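Takness Open Day

The Takness Open Day is a yearly public visit to the workshop and simulation rooms at Takness, where a small staff works on robot arms and hands meant for ordinary household jobs. It is held in June, when the evenings are long and people don't mind the walk up from the parking lot, and it has grown over the years from a kind of family picnic with machines into an event that people plan their vacations around. It is best known for the table demonstration, in which a pair of simulated arms with black, five-fingered hands goes to work on small things set out on a tabletop, and for the long and good-natured conversations that tend to follow.

Background

Takness began as the robotics side of Lolis, a company that had made its living repairing bakery conveyors and packing lines. The bakery trade left its mark on the place, and to this day a good many of the test objects are sweets, cakes and the dishes to serve them on. When the robotics people moved into a building of their own, the neighbors were naturally curious about what went on inside, and Emmett Halvorsen, then in charge of the workshop, thought the simplest answer was to open the doors and let them look. The first open day drew mostly people from the same street. There was coffee, there was one arm bolted to a bench, and the talk ran well past supper time.

The simulated side of the work came later, with the arrival of a program called Flillow. Flillow lets the staff practice a motion on a made-up table before any real motor turns, and the same run can be played for visitors as often as they like, which suits an open day very well indeed. A hall with room for a big screen was added for this purpose, and the table demonstration has been shown there ever since.

The table demonstration

Visitors are let into the hall in groups and seated on benches facing the screen. A member of the staff gives a short welcome and explains that the table, the arms and everything on them are drawn by the computer. The lights go down a little, and the run begins. There is no music, a choice that has been argued over in a friendly way for years.

The layout is a plain one. Dishes and small objects stand on a brown tabletop, with a flat blue marker near the front, and some of the things toward the far side take no part in the handling. The staff like to have these extras on the table all the same, for a real kitchen table is seldom cleared just for the benefit of a robot. The hands themselves have a thumb and four fingers, joined to gray forearms, and they are the part that children ask about most. Children are encouraged to hold up their own hands and copy the pose, and whole rows of them do so with great seriousness.

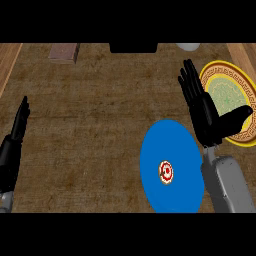

Lu wrote in the visitors' book that the most helpful thing all afternoon was being allowed to see the same run again at half speed, and asked whether the right arm and the left arm are steered by one program or by two that have to agree with each other. The answer, written underneath in another hand, was that a single program plans for both arms, and that the arm with nothing to do for the moment is still being watched over so that it keeps out of the other's way. Exchanges of this sort fill a good part of the visitors' book, which is kept on a stand by the hall door and makes very pleasant reading on its own.

After the run comes a slower part that regular visitors often like best. The screen is stopped wherever somebody calls out, and the staff member talks over what the program has to work out at that point: where the hand is, where the object is, how the fingers ought to close, and how much room there is on either side. Small round sweets are harder than they look, as there is so little to get hold of, and a slice of cake brings its own worries about squeezing. People who have iced a cake at home usually have strong opinions on this and are glad to share them!

Marker and plate

Two kinds of places to put things come up again and again in the talks. One is the blue marker, which is flat and all one color and so gives the program a clear spot to aim for. The other is the serving plate, with its patterned border and pale green center. Halvorsen was fond of the plate and kept it in the program when plainer dishes were offered, on the grounds that people own plates with patterns on them and aren't likely to throw them out. The meander border has since become a sort of badge for the day, and it runs along the edge of the printed program and around the tea towels sold at the door.
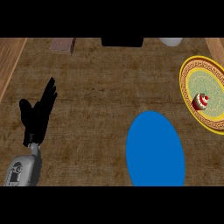
Image credit: Takness simulation room / Flillow render. Used with permission.

Cake is served in the hall as well, the real kind, on a long table by the windows. The baking is done by staff families and a few old hands from Lolis, and it's generally gone by the middle of the afternoon, so regular visitors advise going there first and to the benches second.

Other parts of the visit

The workshop is open all day, and visitors may stand at the rail and watch a real arm being put through its warm-up motions. A corner is set aside for hand parts, with finger joints that can be picked up and bent, and a tray of worn-out ones that children may take home. In the small room behind the hall, guests can take a turn at steering a simulated hand with a pair of knobs. It is a good deal harder than it appears from the benches, and most people come away with new respect for their own thumbs.

Attendance

Attendance is taken from the tickets handed out at the gate, which are free. The first open day had 213 visitors. The highest figure so far is 489, in a year when the run was shown 11 times and the hall was full for every one of them. The open day has been called off 2 times, once for a storm and once for work on the roof.

Records

The visitors' books are kept in the Takness office and may be read on request. The older program sheets were gathered into a single folder by Halvorsen, whose note inside the cover is dated December 31, 2018, and asks readers to please put the pages back in order.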